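4.2 Why pilgrims extend their stay

Most of the pilgrims we interviewed in Andel did not plan to stay longer than one night. The temple register for September lists 2,738 visitors, and 59 of them agreed to speak with us on the second morning. Many said that the evening prayer changed their plan. Groen and Quaye describe a similar pattern for the hill shrine at Lie, but there the road was closed by rain, so the two cases are difficult to compare.
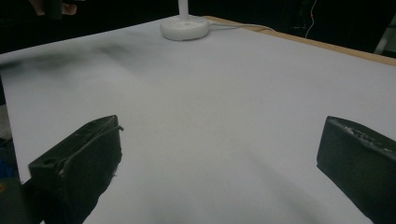
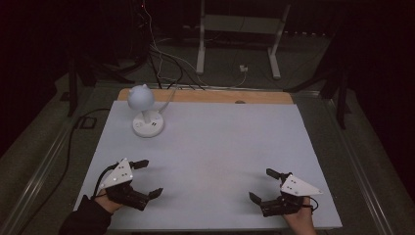 Figure 3. White work surface with a hand-held gripper, two views.

What made a visitor stay for a second night?
In our interviews, the reason given most often was an invitation from a local family to share the morning meal. The teaching at the temple was named less often, and the price of the room almost never.

Jansen argues that such invitations are a form of religious duty for the host. Our material supports this only in part. Several hosts spoke of duty, but others said simply that they enjoy the company of strangers. Giraldo, who did the interviews in the lower village, noted that the older hosts used both explanations in the same conversation. We return to this point in Section 5.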